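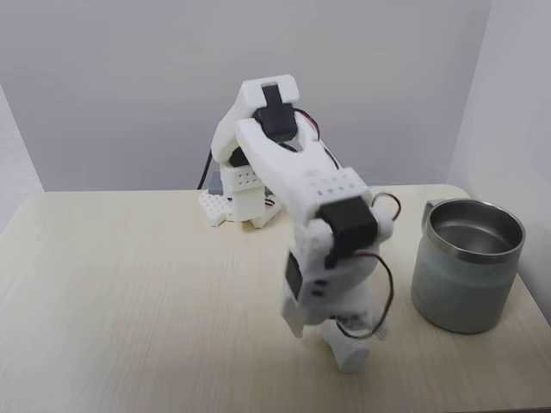
Which entrance do we use for the load-in at Skeladmont?
Use the gate on the river side, behind hall 2. The front doors are only for visitors and the security people will send you back.

Hello all,

I answer the other points from the message of Vlastimil below. I spoke with the hall office this morning and I have most of the information now, but not everything.

Vlastimil Jelínek wrote:
> Can somebody confirm the weight limit for the truss over our stand?
> The drawing from Vondráček says 300 kg for each point, but the
> drawing is from the old roof. Also I need to know who brings the
> dimmers, we or Clellix. Last February we both brought them.

The limit is still 300 kg for each point. The office sent me the new roof plan and I compared it with the drawing from Vondráček. Two points have moved a little toward the aisle, so the front truss must be hung with longer slings on that side. I will put the new plan in the shared folder tonight. Please do not print the old one any more.

Clellix brings the dimmers and the main distribution. We bring only our own control desk, the Aten extender for the screens, and the cable from the desk to the stand. Please label this cable on both ends. Last time we spent half of the evening looking for the right one under the carpet.

Our stand number is 503. In the first exhibitor list it was printed with a different number — the office knows about it and will correct it in the catalog. If a driver asks, give him 503 and the name of the hall.

One thing is still open. The fair wants the final rigging order by 19th December, and after this date the price is higher. I can send it as soon as I have the weights of the moving lights with clamps included. Vlastimil, can you write them directly into the table? The column is yellow and still empty.

The haze machine is allowed during the rehearsal but not in visitor hours. I asked twice, and the answer was the same from both people. We can ask again on site, but I would program the show without it.

I still wait for the parking permits and will write again when they come.

Best regards from the office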